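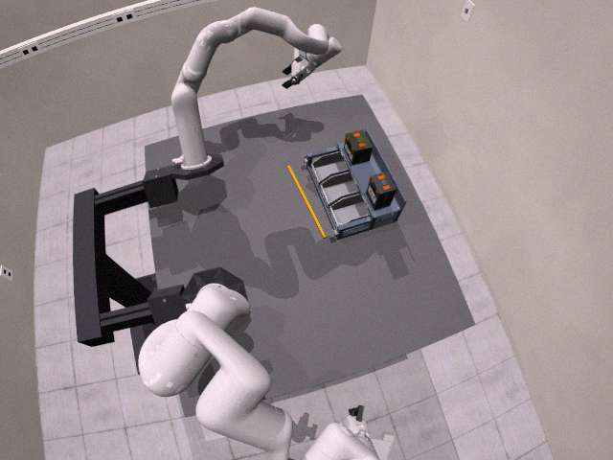
Re: [rumerell-users] Second arm stalls when both arms plan toward the rack

From: Ruoxi Xiong
To: rumerell-users
Date: Monday, 4:12 PM

Eilif Lindqvist wrote:

> We moved our two-arm cell to the new Rumerell planner in June and most
> of it went over without trouble. The exception is any task where both
> arms are sent to the rack. The first arm gets a plan right away. The
> second one sits there until the planner gives up, and the log says
> only "no valid path, 2000 samples". If I send the second arm by itself
> it plans fine. Same start pose, same goal.
>
> I tried raising the sample limit and it made no difference except that
> I waited longer. Is there something in the scene file I should be
> looking at? We use the stock Soriano gripper model on both arms.
>
> Eilif

Hi Eilif,

I loaded your scene file and can reproduce this with the current release. The render at the top is your cell as it comes up on my machine, with the two boxes standing in the blue tray and both arms on the black frame.

There are two separate problems, and the log message hides both of them.

The first is the planning order. When you send both goals in one request, the planner solves for arm one and then treats the whole path of arm one as a solid obstacle for arm two. It does not look at timing at all in this mode. Your first arm passes over the near half of the rack on its way in, so the swept shape blocks every approach the second arm could use. More samples can't help, as you found. Set

plan_mode: timed

in the request block. The default is "swept", which is left over from the Clarkeck version and should probably have been changed long ago.

The second problem is the collision shape for the rack. Your scene file loads the visual mesh but the collision entry points to a single convex hull. That closes off the three open compartments and also fills in the tray between its side walls. To the checker, the boxes are inside a solid block, so any grasp pose down in the tray counts as a collision. You got away with it for single-arm goals only because your pre-grasp point is above the hull. Replace the hull with separate boxes for the tray floor, the walls and the dividers. The dividers are bent, but I used flat slabs for them and added a little padding, and that was good enough for planning.

With both changes I ran 100 requests with random start poses. Before the changes, 12 of them returned a plan for both arms. After them, all 100 did. The slowest took 115 milliseconds longer than the same request for one arm, which seems fair for the extra checking.

A few smaller things I noticed while I was in there:

The yellow strip on the mat next to the rack is set as a collision object. If it is only a marker, turn collision off for it.

The mat and the floor tiles are both in the allowed-contact list for the gripper fingers. I would take the tiles out. Nothing should be reaching the floor.

Your joint limits for the second arm are copied from the first. Please check them against the Tasovance file for your mounting – the elbow range looked wide to me, but I don't have your hardware here.

I have put the edited scene file and the rack boxes in the contrib folder under two_arm_rack. If the timed mode gives you jerky motion on the real controller, send me the joint log along with the request, and leave the smoothing setting alone until I have seen it.

I will also open a ticket for the log text. "No valid path" should at least say which object caused the most rejections – the checker already keeps that number and we just don't print it.

Ruoxi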